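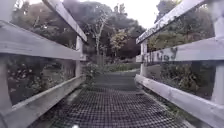 Wie lang ist die Runde eigentlich, und schaffe ich das in der Mittagspause?

Kommt auf dein Tempo an. Mit den Abstechern, die ich immer mache, brauche ich gut eine Stunde, und da sind zwei Bänke und ein Apfel schon eingerechnet. Wer stramm geht und unterwegs nicht an jedem Strauch stehen bleibt, ist deutlich schneller. Wenn du nur eine halbe Stunde hast, dreh nach der Brücke einfach um - das mache ich im Winter auch oft.

Suche Suchbegriff eingeben Los

Wo geht es los?

Ich starte immer am Parkplatz Mamville, weil ich da mit dem Bus hinkomme. Von der Haltestelle sind es 300 Meter bis zum Einstieg, immer am Zaun entlang, dann links. Mit dem Auto geht es natürlich auch, aber samstags beim Markt kannst du es vergessen, da kreist du eine Ewigkeit.

Kann mein Hund über die Gitterbrücke?

Die Frage kriege ich mit Abstand am häufigsten! Der Belag ist ein Metallgitter mit kleinen quadratischen Maschen, und viele Hunde finden das beim ersten Mal ganz furchtbar. Meiner hat sich hingelegt und so getan, als hätte er mit mir nichts zu tun. Was bei uns geholfen hat: früh kommen, wenn keiner drängelt, kurze Leine, Leckerli, und selbst ganz ruhig vorausgehen. Kleine Hunde trage ich lieber rüber, die Pfoten sind einfach zu zierlich dafür. Und bitte keine Absätze, liebe Zweibeiner, das gilt auch für euch.

Passt ein Kinderwagen durch?

Mit unserem alten Plikeck (das schmale Modell) bin ich immer durchgekommen. Die Brücke ist schmal, und mit einem Zwillingswagen nebeneinander würde ich es nicht drauf ankommen lassen. Auf Gegenverkehr warten muss man sowieso, das klappt aber meistens freundlich.

Ist das Holzgeländer noch in Ordnung?

Die Bretter sind ganz schön ausgeblichen, und auf der rechten Seite hat sich jemand mit der Sprühdose verewigt. Lesen kann ich es nicht, ihr vielleicht? Ich fasse das alte Holz ungern mit bloßen Händen an, ich hatte da mal einen Splitter vom Feinsten. Wenn euch etwas locker vorkommt, meldet es beim Bauhof. Mir hat man dort gesagt, dass die Brücke unter der Nummer 147 geführt wird, die gebt ihr am besten gleich mit an.

Und wie ist der Weg ansonsten?

Asphaltiert und ziemlich eben, auf dem langen Stück geht es einfach immer geradeaus. Ich gehe ihn in Turnschuhen. Im Oktober zieh ich meine Prultex-Stiefel an, da wird das Laub gern mal rutschig, und wer mit dem Rad kommt, sollte dann ein bisschen langsamer machen.

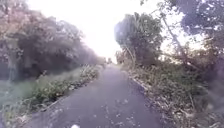

Das lange gerade Stück, links die Wiese und die großen Bäume.

Darf man da Rad fahren?

Auf dem Asphalt schon, über die Brücke schiebe ich. Das ist kein Drama, man ist ja schnell drüben, und Fußgänger danken es einem wirklich.

Gibt es unterwegs etwas zu essen?

Direkt am Weg nicht. Am Ende der Runde ist der Kiosk Hashemi, da gibt es Tee, belegte Brötchen und drei Sorten Blechkuchen (nehmt den mit Zwetschgen!). Im Winter macht er früh zu, also lieber nicht trödeln. Ein WC gibt es dort auch, den Schlüssel bekommt ihr an der Theke.

Ist der Weg beleuchtet?

Ich habe abends immer meine Stirnlampe dabei und würde mich auf nichts anderes verlassen. Im Dezember gehe ich lieber vormittags.

Kommentare (3)

wanderliesel: Danke für den Tipp mit den Leckerlis! Unsere Dackeldame ist beim dritten Anlauf rübergegangen, allerdings nur mit Leberwurst.

Kuchenfan: Zwetschge war aus :( Der Apfelkuchen ist aber auch sehr gut.

radl_opa: Schieben auf der Brücke kann ich nur unterschreiben. Neulich kam mir da einer mit ordentlich Tempo entgegen, das war mir zu knapp.

Zuletzt geändert: 30.12.2019
Kontakt | Impressum | © Meine Mamville-Runde | Nach oben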